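Teris Council Votes

A data set of recorded votes in the Teris district council, with the text of each motion and the names of members voting for, against or abstaining.

Maintained by Ayana Dinsa and Knut Brandes. Current release: 5.

What is in it

The set covers 411 recorded votes taken at full council over one term. A recorded vote is one where the clerk called the roll and the minutes list how each member voted. Votes by show of hands are left out, even where a local paper printed a tally.

Most rows concern the budget, planning policy, council tax, bus subsidies and the long argument over the Lindska bypass. A smaller number are procedural, such as motions to suspend standing orders or to move to next business. Procedural votes carry the value "procedural" in the type column and can be filtered out.

Files

motions.csv – one row per motion or amendment, with title, full text, mover, seconder, meeting and result
votes.csv – one row per member per motion
members.csv – one row per member, with ward, party and any change of party during the term
wards.csv – ward names, in both the old and new spellings
notes.txt – queries about single rows, with what was decided

All files are UTF-8 with commas as separators. Text fields are quoted. Empty cells mean the minutes are silent on the point.

Columns in votes.csv

motion_id – matches motions.csv
member_id – matches members.csv
vote – for, against, abstain, absent, declared
party_at_vote – the party the member sat with at that meeting
source_page – page in the bound minutes

"Declared" means the member declared an interest and left the chamber. Up to release 4 these were counted as absent. If you have older code that works out attendance from this column, it will need changing.

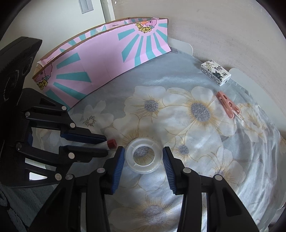 Translucent plastic ring on a floral cloth.

How it was made

The minutes are published as scanned PDFs. Siamak Mahmoudi ran them through text recognition and Kibet Massawe corrected the output against the scans. Roll-call tables came out badly, mainly where the clerk had used two columns and a long surname ran across the gap, so all of those were typed in by hand.

Motions were then entered in Prolik, a small tool we wrote for the purpose. It checks that every sitting member has exactly one entry per vote and that the totals match those read out by the chair. There are 12 votes where the totals do not match. We have kept the names as listed and set total_mismatch to 1. In most of these the gap is a single vote. We asked the clerk's office for its own notes and were told they had not been kept.

Amendments are linked to their parent motion through the parent_id column. Where an amendment was itself amended, the parent is the amendment and the original motion can be reached by following the chain upwards. Composite motions – two or more merged on the night – are given one row, with the titles of the original motions in the note column.

Party labels

Labels follow the group a member sat with, which is sometimes different from the label on the ballot paper. Eight members changed group during the term. For each of them members.csv gives the first meeting at which the new group appears in the minutes. The change itself may have come earlier.

The Independents are coded as a single group from the spring budget meeting in the second year, when they registered as one. Before that each is coded "none". Treating them as a bloc before that meeting will give misleading cohesion scores. Traian Husar raised this after release 3, and the recoding is his work.

Known problems

Motion text is missing for the meeting held in December of the first year. The minutes refer to an appendix that was never scanned. Titles and votes are complete.

Two members share a surname and an initial. The clerk tells them apart by ward from the second year onwards. In the first year we relied on the attendance list, and where both were present the rows are marked uncertain = 1.

The old spelling of Lindska ward appears in some motion texts. We have not corrected text inside motions.

Start times are taken from the agenda. Meetings called for 7 p.m. often began late, and the minutes only sometimes say so. Please do not use the start_time column to work out how long a debate lasted. 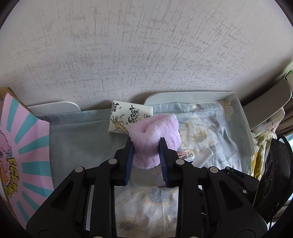

Pink plush held between ridged pads.

What it can and cannot be used for

The set is suitable for work on party discipline, attendance, coalition voting and how often amendments succeed. It has also been used in a sixth-form politics course, with the procedural votes taken out.

It says nothing about what was said in debate. It is a poor guide to the views of individual members, as most votes followed the group line and many contested items were settled in group meetings beforehand. Recorded votes also have to be asked for, usually by the opposition, so the set leans towards subjects on which the opposition wanted names on paper. Anyone comparing Teris with another council should check how recorded votes are triggered there.

Personal data

All names are those of elected members acting in public. Council officers and members of the public who asked questions have been removed from the motion text and replaced with their role. Home wards are included, addresses are not.

Changes in release 5

Added the "declared" value to the vote column
Added source_page
Corrected the result of the second Iordache Street parking amendment, which was lost on the chair's casting vote and had been entered as carried
Removed a duplicate of the library hours motion

Corrections

Send the motion_id, the member_id if there is one, and the page of the minutes you are looking at. Knut Brandes deals with votes and members, Ayana Dinsa with motion text. Corrections go into notes.txt when they are accepted and into the CSV files at the next release.

Licence

Free to use and share with credit to "Teris Council Votes". The minutes themselves belong to the council.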